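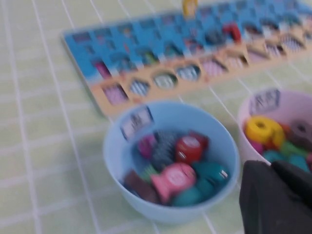
Subject: Re: [stadville-toyshelf] pieces going astray, and what do you keep them in?
From: Eluned Howells
To: stadville-toyshelf

On Wednesday Edgardo Umali wrote:

> Hello all,
>
> I have the long board out again for my two (the one with the blue panel
> of little picture cards across the back and the shaped holes along the
> wooden edge) and we are having a terrible time with it. I tip the pieces
> out on the floor, they scatter, my son sits on them, my daughter carries
> one off to the kitchen, and by the time we get to the actual sorting
> everyone has lost interest, me included. Last week I found a piece in
> a rain boot.
>
> It came to me in a drawstring bag and I think the bag may be part of the
> problem, but the box it used to live in gave up long ago. What do the rest
> of you keep yours in? And does anybody have a trick for getting a
> three-year-old to look at the holes before she starts hammering?
>
> Edgardo

Dear Edgardo, and everybody,

Oh, the rain boot! We had one turn up inside the piano bench, and I still don't know how, because I can hardly lift that lid myself.

I've had sorting boards out on my table for more years than I'd like to count, first with my own and now with the grandchildren and whichever neighbor children come along with them, and I have tried the drawstring bag. I tried it for a long time, too, because my sister made it and it had ducks on it. The trouble with a bag is that a child can't see into it, so the only thing to do with it is turn it upside down, and then you're exactly where you are now.

What I use these days is a plain plastic bowl. Mine is light blue with a nice wide rim, nothing special, and it sits on the table right in front of the board so that the little ones reach in, pick something, and look up and there are the holes. Everything they need is in one small patch of table. I tape a little white picture card to the inside, up near the rim on the far side, so it faces whoever is sitting there. The picture tells them which bowl goes with which game, and they can put things back without asking me. I used to write the name on the outside in marker, which was very handy for me and no use at all to anyone under five.

Get a bowl that's wide and on the shallow side if you can. I had a lovely deep mixing bowl for a while and the pieces at the bottom never got played with.

The other thing is that I don't put all the pieces in at once. My grandson will happily work through a small heap, but give him the whole lot and he starts throwing. I keep the rest in a coffee can on top of the refrigerator and trade a few over when he's getting bored. He thinks they're new! I do hope he doesn't learn to read this list any time soon.

As for the hammering, I haven't got a real cure, but I can tell you what helped with Nonia, who was the worst hammerer we ever had in this house. Before she was allowed a piece, we'd go along the row of holes with one finger, left to right, and say something about each one. It didn't have to be the name of the shape. "This one's stripy." "This one's a tiny one." The insides of the holes on ours are patterned, and she loved that, she'd put her nose nearly down into them. By the time we got to the end of the row she had calmed down and she usually had a favorite, and then she'd go hunting in the bowl for something to fit it. Starting from the hole and looking for the piece went so much better for her than the other way around. She did still hammer a bit at the end of the day.

Do sit at a table if you can manage it. I know the floor is easier with two, but things on a floor just travel. I put down my old pale green cloth with the white lines on it, partly to save the table and partly for the quiet (wood on wood is a dreadful clatter before breakfast). Bright pieces show up well against a pale cloth, so a stray is easy to spot before it gets as far as anyone's boots. I'd stay away from flowery ones. I had a poppy-patterned cloth that could swallow a red block whole.

Mrs. Yoshida, if you're reading, didn't you once have a way of mending the picture cards when the corners start to lift? I remember you telling me at the December swap and I was holding a casserole and couldn't write it down. I've been using ordinary white glue on a toothpick and it does all right, but yours sounded better.

Edgardo, I have a spare bowl, same sort as mine, and you're welcome to it. I'll leave it on the porch in a paper sack with your name on it, and I'll put in a few blank cards and the end of a roll of tape. If your daughter would like to choose the picture for her own bowl, so much the better. Tesau chose a tractor for his, and it has nothing whatever to do with what's inside, but he has never once put the wrong thing in it.

And look in the other boot, dear.

Warmly,
Eluned

P.S. Whoever borrowed the big floor puzzle with the train, there's a wheel for it here on my windowsill. I'm home most mornings after 7.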